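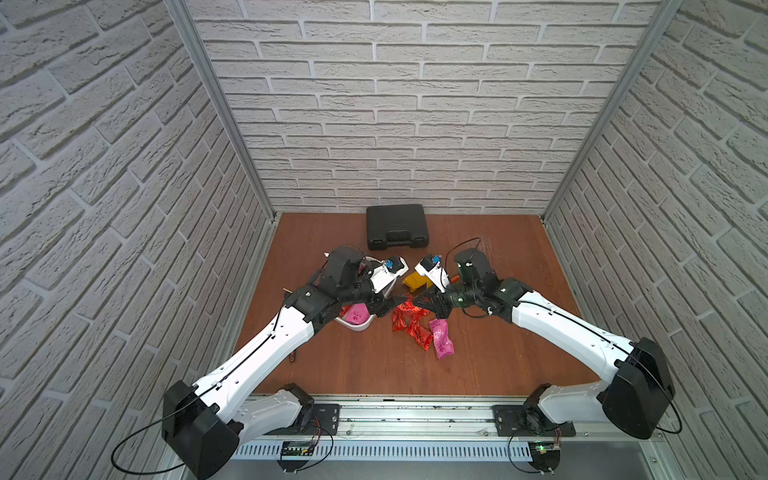 Nuala Doherty, workshop technician, Trirkside

08/11/2024 – snack bench. Yolotzin wants everything edible off the wooden top and into the white container before we touch the tools, so snacks first, pliers after. Fine by me! I still like the grey brick panels, whatever they say over at Sedstead.

Red foil is a pain to sort. It crumples, it slides, and the shiny folds hide half the writing. The pink ones are easier to spot (big glossy things) but they take up far too much room.

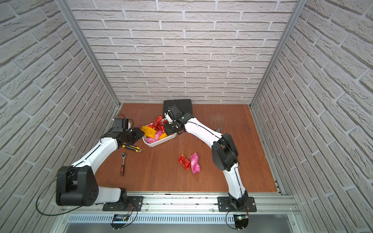 Yellow and pink packets in the tray, tools still out.

I'd put the red ones in first and lay pink over the top, Yolotzin would do it the other way round – we'll argue over tea. The black case can stay at the back.

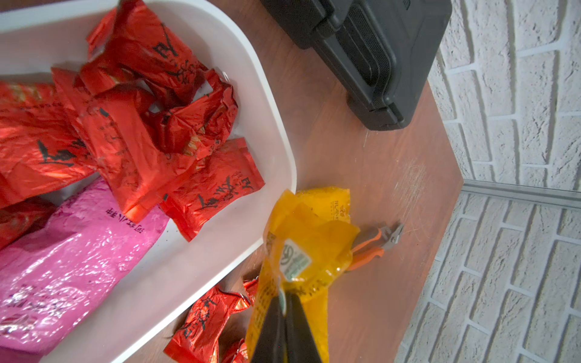
1 min read

Pliers with the orange and grey handles go back in the drawer tonight, please. Ask Coelho for a deeper tray, same white if they have it.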